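Rule Nine

The sheet was taped to the cabinet at the Kimwood shed, 34 rules in Imke Wegener's small square handwriting, and Randa Sleiman had broken one before her coffee was cool.

"Nine," Imke said.

"Which one's nine?"

"Read it."

She read it. Nobody reaches over anyone's shoulder while they've got a gripper up. Fair enough. She stepped back, tightened her head strap, waited for the call.

Hat run. Kratochvíl wanted hats by January, hats and coats and then scarves if there was time, and there was never time.

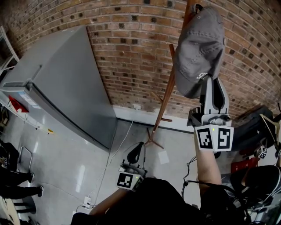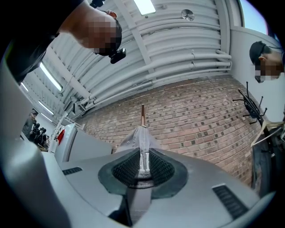
"Lift, don't drag," Imke said. "Rule five. If the peg bends the brim, it's a reject."

"Even if I get it down?"

"Even then."

Randa breathed out. Thirteen rejects yesterday, all hers. She'd gone home and laid awake running through them. Too fast on the close. Too fast on the close. Left hand wandering. Too fast.

What bugged her was that a person would drag it. Her dad dragged his hat off the hook every morning of her life, one finger, out the door, colour gone along the brim where he grabbed it. That was how hats came off hooks. She said so.

Imke didn't look up from the clipboard. "Your dad's not teaching anyone."

"He taught me."

Quiet. Someone down the far end laughed at something else.

"The arm at Plestach learned a drag," Imke said finaly. "Before your time. Somebody sloppy, sixty takes, all passed because the hat ended up where it should. Then they gave it a lady's coat off a hook in a hallway. Allura, the fit-out people, their demo. It dragged that too."

"And?"

"And the hook came out of the wall. And the coat was hers, the client's. And I'd signed the sheet."

Randa looked at the cabinet. The tape had gone yellow at the corners. Different pens, she saw now — blue down to rule eight, black after that.

"So nine onward is you."

"Nine onward is me."

"Who got hit over the shoulder?"

Imke touched the side of her jaw, like she'd forgotten it was there. "Go again. Slow on the close. Say it out loud when you've got it so your partner knows your hands are full."

Rule twelve. She knew that one.

She went again. Slow. Fingers round the brim, no, not the brim, the crown, wait for the pads. "Got it," she said, and felt stupid, and lifted. Clear of the peg by a good bit. Held it there. Counted two like the sheet said. Down.

Imke wrote something.

"Pass?"

"Elbow was high."

"Is there a rule for elbows?"

Imke thought about it for longer then seemed necessary. Then she took the pen from behind her ear, went over to the cabinet, found the white bit at the bottom of the page and started writing.

"Oh come on," said Randa.

"Thirty-five," Imke said. "Reset the hat."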